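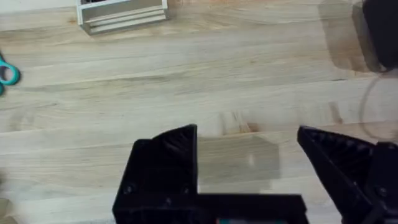

## About Flonivura

We started with one question: can a machine do the chores yet? Clear a workbench, put the scissors away, fold a towel, sort a tray of screws. Necati Tuncer asked it first, over a sink full of dishes in Starkelholm, and we're still at it!

Our answer so far is "some of them, slowly." We keep a list of 52 chores from kitchens and small shops, and we try each one 50 times before we write anything down. Wiping a table goes well. Towels are hard (so are plastic bags, and don't get us started on drawers).

We print a lot of our own parts, break plenty of them, and post every result, including the bad days. If you have a chore you'd love to hand over, come by the Druvberg shop any afternoon and show us how you do it.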